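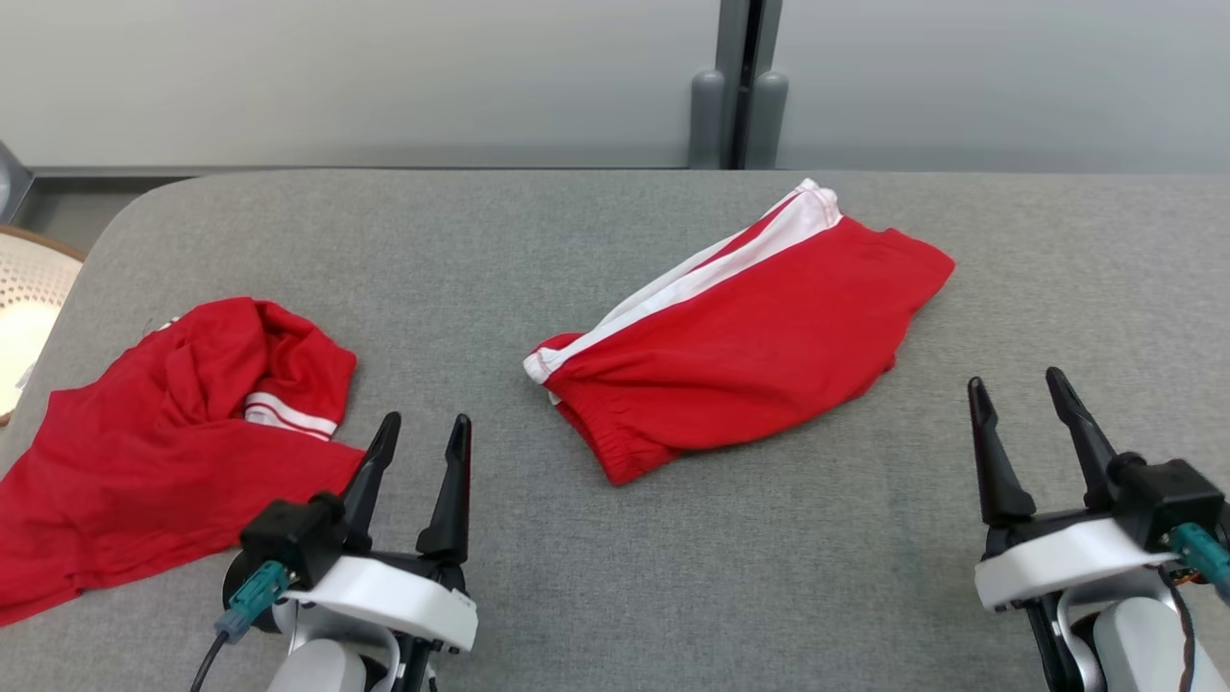 Folding the red shorts, a progress report

Home Archive Laundry & Other Defeats About Contact

Posted Oct 18, 2024

I own too many pairs of red shorts for a man who has not played organized anything since college. They came in with the five-a-side league at work, which lasted one summer and left me with a bad knee and a drawer that won't close. The league's motto was "Hurkwood Never Stops." Hurkwood stopped in September.

So the shorts are mine now, and I've decided to fold them. I used to be a stuffer. Everything soft went into the drawer as it came out of the dryer, and on a humid day the drawer would push back.

What I've learned is that slippery shorts with an elastic waist do not want to be flat. The waistband gathers itself up and everything behind it follows. You smooth one end and the other end lifts its hem at you like it's stepping over a puddle. I tried the bed first (too squishy) and then the kitchen counter (crumbs, and one regrettable encounter with jam). A padded gray surface is the best I've found. There's enough grip that the fabric stays where you put it, and red shows up against it so well that you can't pretend the heap on the left is finished.

My method, for what it's worth. Lay the shorts down and pull the waistband out sideways until it stops arguing. Bring one leg over the other. Run a hand from the waist down to the leg opening and try to get the white stripe to lie along the top edge. The stripe is the whole secret. If it's straight, the fold looks like you meant it, even with the corner of the waistband curling up, as it will. I have spent more time on that corner than I spent choosing a car.

Joar Tveit, who sat next to me for the entire league and I mean that literally, says I should roll them. Joar rolls everything. He went to Portugal for ten days with one backpack and has mentioned it since. I gave rolling a fair try and got a drawer full of red sausages that unrolled overnight.

I also spent 30 dollars on a set of drawer dividers from a company called Skorport. They arrived flat and the instructions were one drawing of a smiling person. The dividers are now dividing the garage. If you fold things reasonably square they stand up next to each other without any help, and the drawer closes – I've closed it several times this week just to feel it.

My wife points out that I could donate most of them, and she's right. But I have only just gotten good at this, and there are still the socks to think about, and the Lakus sweater that comes out of every wash a slightly different shape. The sweater can wait until it's colder.

Comments (3)

Moataz Cherkaoui
Stripe on top, agreed. My mother ironed ours. I think about that a lot now that I have kids and own no iron.

Joar Tveit
Eleven days. And you rolled them too loose.

Cyril Whitlock
What do you do about drawstrings? Mine always end up hanging out the side.

Recent posts
The Drawer That Pushed Back
Fitted Sheets: A Surrender
Why I Own 400 Clothespins
Soup, Again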